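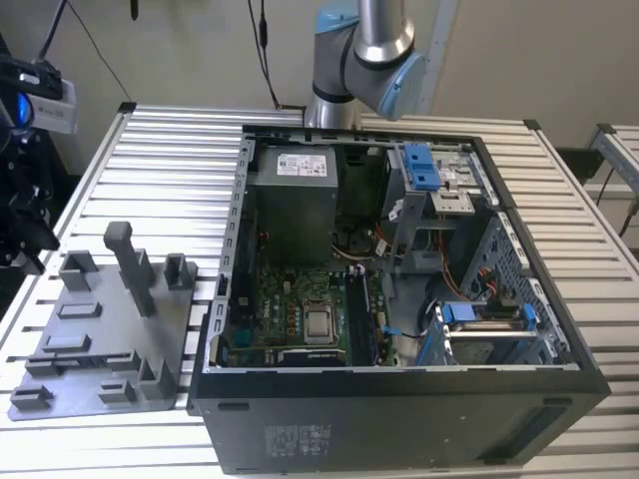

Memory Replacement in a Desktop Tower: Project Report

Libor Hubáček
Electronics Maintenance, second-year project
June 2022

1. Purpose

The project covers the internal layout of an ordinary desktop tower and the procedure for fitting a memory module to its motherboard. The written result is a service sheet for the Takness repair room, where first-year students take machines apart for the first time. The old sheet dealt with a different case type and left out the position of the clips.

2. Work position

The tower is laid on its side on the slotted aluminum table, with the side panel off and the board facing up. In this position the modules go in from above and the weight of the case holds it still. An upright tower tends to tip when the slots are pressed, and the hand has to work sideways.

The power cord is removed before the panel. The power button is then held down for 7 seconds. The wrist strap is clipped to bare metal on the case. Painted metal is not suitable for this.

3. Layout of the case

The power supply and the drive cage are at opposite sides of the case. Bundled wires hang below the cage. They should be moved clear of the memory slots before work starts and must not be pulled tight, as the connectors on the board can be loosened that way.

The hard drive is held in a lower bay by two blue plastic clips, one on each side. The upper cage also has a blue latch. In this case blue marks parts that are meant to be moved by hand, and the sheet now says so in its first paragraph. The drive does not have to come out for memory work.

The processor is in its socket with no cooler on it. For this reason the machine must not be switched on during the exercise. It also means that the metal top of the processor is exposed, and tools should not be laid on the board.

4. Fitting a module

4.1 Open the retention clips at the ends of the slot. They are small and white and are easy to see against the black slots.

4.2 Take the module by its long edges. The gold contacts are not touched.

4.3 Compare the notch in the contact edge with the key in the slot. If they do not match, turn the module end for end. If they still do not match, it is the wrong type and must not be forced.

4.4 Bring the module over the board and line it up with the slot before lowering it. A long module held at a slant can have one end over the slots and the other close to the processor.

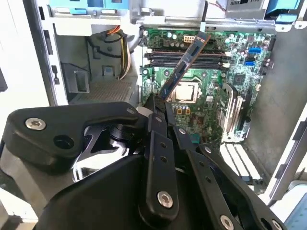
The low end is the one to watch, because the capacitors next to the socket stand up from the board and can be bent by a light knock. The module should be straightened while it is still clear of these parts, then set into the slot with both ends level.

4.5 Press on both ends at the same time until the clips close. A clip that stays open means the module is not fully seated. Remove it and start again from 4.3.

4.6 Check the nearby power connector and the drive cables for accidental movement.

5. Stock and records

Modules for the exercise came from the Gestthorpe parts store. The store list has 198 entries, of which 13 were suitable for the boards we use. Each was given a paper tag with the slot type and capacity. The capacity of the tagged modules is 2000 MB or more by the store's own way of rounding.

Tags were first tied through the hole at the edge of the module, which some modules do not have. They are now kept on the antistatic bag.

6. Problems found

The step numbers in the April draft did not agree with the card on the table. The card has been reprinted.

Two of the draft steps used the words "left" and "right." These are of little use when the case can be approached from either side of the table. The final sheet uses "processor side" and "power connector side" in their place.

7. Remaining work

The sheet does not yet cover cooler mounting or the expansion slots. The Brabec edition of the course notes has a section on coolers that can be adapted. A separate card for drive removal is also planned, with the two side clips as its first step.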